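Fondivum to close Mallet zinc line, shift coating work to Soltgate

25 January 2025

Fondivum will stop hot-dip galvanising at its Mallet plant and move the work to its larger site at Soltgate, the company has told customers in writing. The Mallet kettle will be drained once outstanding orders are filled. Fabrication at Mallet, including folding, welding and punching, is not affected.

The decision follows a review of energy and maintenance costs completed in December. A zinc kettle must be held at temperature day and night whether or not steel is being dipped, and the Mallet unit was running on one shift. Its inner wall had also thinned to the point where relining or replacement would have been needed at the next scheduled inspection.

Jacqueline Pruvost, operations manager at Fondivum, said the Soltgate bath has spare capacity on its night shift and can take longer pieces. "The coating thickness specification stays the same," she said. "Customers will see a different site code on the certificate and a change in lead time."

Under the new schedule, the quoted lead time for galvanised orders rises by three working days to allow for transport between the two sites. Orders under 100 kilograms will be grouped and sent by road twice a week. Orders above that weight will be booked individually. The surcharge for double dipping has been removed for most beam lengths, as the Soltgate bath can take them in a single pass.

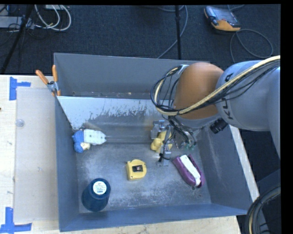
Staff were briefed on the change at the start of the week. It affects 28 positions at Mallet, most of them in pickling, fluxing and dipping. Fondivum said all of those employees have been offered either a transfer to Soltgate or retraining in the Mallet fabrication shop, with travel costs covered for the first year. Replies are due before the kettle is shut down.

Léonie Guillot, who represents hourly workers at the plant, said the transfer terms were acceptable but that the travel allowance should run longer. She has also asked for written confirmation that the fabrication shop will keep its present hours. The company said it would respond at the next site meeting.

The acid tanks at Mallet will be emptied by Curau, a licensed waste contractor, which already handles spent pickling liquor from both sites. Zinc recovered from the kettle will be cast into blocks and reused at Soltgate. Soil and groundwater tests are to be carried out under the tank hall before the floor is resealed.

Fondivum has not decided on a use for the hall. Customers with open orders are asked to check the delivery address on their paperwork, as collections of coated steel will be made from the Soltgate yard, Gate 2.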